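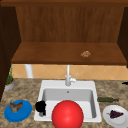 6 January 2019

OK so I know I said I was taking the weekend off, but the shelf thing was bugging me and I had coffee and a quiet house, so here we are. Writing this up before I forget which flags I changed (again).

Where we left it: the planner would pick up stuff from the counter in the kitchen sim fine, then go to put something on the open shelf over the sink and just give up. "No path found," every time, in under a second. Dexter's theory was joint limits. Mine was that the faucet's collision shape was junk, and I'm sorry Dexter but I'm going to be insufferable about this on Monday.

I turned on the collision overlay in Cumby and there it was. The faucet neck is tall and skinny, and the little lever sticks up and out to the right of it. Whoever ran the mesh import (me, it was me, back in November) let it wrap the whole faucet in one convex hull. So the neck, the lever and all the air between them became one fat solid wedge sitting right under the shelf. On top of that the padding was set to 8 cm, left over from when we had that noisy depth model. With padding that big there's really no way in to the middle of the shelf from the front. No wonder it quit so fast, the goal pose was in collision before the search even started!

Fixes, in order:

1. Split the faucet into separate pieces: base, neck, lever. Did it by hand, primitives only. The auto-decomposition gave me a pile of slivers and I don't trust it.

2. Padding down from 8 cm to 2 cm, but only for static stuff (sink, faucet, cabinet sides, shelf). Movable objects keep the old number for now. Rosalinda, you asked for per-class padding ages ago and you were right, it's in the config under static_pad.

3. Made the planner say WHY it failed. It now prints the pair of bodies that are touching at the goal. I can't believe we went this long without it.

Reran the shelf placements with the same seeds as Friday. Of 3,542 attempts, 1,382 used to come back with a path and the rest died at the goal check. I don't have the full new number yet because the batch is still chugging along on the Cabrera box as I type, but the first chunk looks so much better that I did a small dance in the kitchen (the real one). I'll paste the total into the shared sheet when it lands. Please don't restart that machine, Maricel, I beg you.

Now the stuff that's still bad.

The big red ball. It's sitting right at the front edge of the sink, covering a good piece of the basin, and the segmenter does not like it. It's shiny, so it has a soft white highlight on the upper left, and the mask comes back with a bite missing right there. Then the fitted sphere is too small and shoved over to one side. I tried bumping up the smoothing and all that did was glue the ball to the sink rim. Jonalyn has a sphere fit that throws out outliers in her Wuvach branch and I'd love to steal it. Jonalyn, is it mergeable or is it "mergeable"?

Grapes: one object, please. The bunch on the white plate keeps getting chopped into a bunch of tiny instances, and then the planner treats each one as its own obstacle and slows to a crawl. I hacked in a merge for anything that's touching, has the same label and shares a support surface. Works for grapes. Would be a terrible idea for stacked plates, so it's behind a flag and off by default.

The bottle lying on its side next to the sink gets labeled OK but the pose comes out standing up about as often as not. Looks like the old upright prior that Ronaldo put in for the Trerkska demo, and it's still on for everything with "bottle" in the name. Didn't touch it, I don't know what else leans on it. Ronaldo, can I rip it out?

Also the small lumpy brown thing up on the shelf: the classifier says "cookie" or "rock" depending on its mood. I left it as unknown_small and the planner is perfectly happy to avoid an unknown_small.

For Monday:
- total from the batch into the sheet
- try Jonalyn's fit on the ball
- ask Ronaldo re: upright prior
- rerun the counter pickups with the new padding, in case I broke something that worked
- check the other kitchens for one-hull faucets. I imported those too. Ugh.

Everything's pushed to shelf-reach except the grape hack, that one's still sitting on my laptop.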